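Chapter 3
The Fashion House as a Business
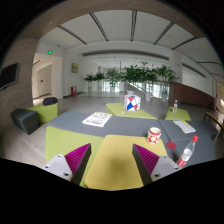 Figure 3.1 Reading matter on a lobby table, with cushioned blocks in yellow and green.

A fashion house is known to the public by its clothes, its shows, and the name on its label. It is also a company that must pay its staff, buy its cloth, and deliver its orders on time. This chapter looks at the house from the second point of view. Chapters 1 and 2 described how a collection is designed and how a sample is made. We turn now to what happens between the approved sample and the shop floor, and to the people who are responsible for each stage.

Students often assume that the designer decides what will be sold. In most houses the decision is shared. The design office proposes a collection, the merchandising office edits it, and the sales office reports what the stores are willing to order. A garment may be praised at the show and still be dropped from production if its cloth is too costly or if too few stores have asked for it. Such a garment is called a show piece. A garment that is shown and also produced is called a commercial piece, and the share of commercial pieces in a collection is one of the first figures a new manager should learn.

The main case in this chapter is the house of Pamus, a maker of women's coats and knitwear based in Narnport. Pamus was founded by the pattern cutter Maricica Lungu and her business partner, Traian Iordache. Lungu directed the design office and Iordache kept the accounts. For its first years the house sold only coats, and it sold them only once a year, in March, when buyers visited Narnport to place their orders for the fall. The knitwear line was added later, under the name Nyamweya, with its own label and a lower range of prices.

On January 15, 2017, Pamus changed the way it took orders. Until then, each store had been free to order any style in any quantity. Under the new terms, a style went into production only when the total orders from all stores reached a set minimum. Silviu Ilie, then head of merchandising, argued that small runs were tying up the workroom and delaying the larger ones. Marius Cârstea, who managed sales, feared that the smaller stores would go elsewhere. Both views are set out in Section 3.4, and students will be asked to weigh them.

The order book for the season before the change is reproduced at the end of the chapter. It records 2,001 coats, of which 819 belonged to styles that would have fallen below the new minimum. The order book for the season after the change records 1,023 coats. These totals should be read with care. The second season also saw the loss of a large department store account, and the two causes are not easily separated.

Section 3.1 defines the main offices of a fashion house and the duties of each. Section 3.2 follows a single coat from sample to delivery. Section 3.3 explains wholesale price, retail price, and markdown. Section 3.4 presents the Pamus case in full, including the memorandum written by Silviu Husar for the owners.

Key terms: commercial piece, markdown, minimum order, order book, show piece, wholesale price

3.1 The Offices of a Fashion House

The size of a house determines how clearly its offices are divided. In a small house, one person may choose the cloth in the morning and call on stores in the afternoon.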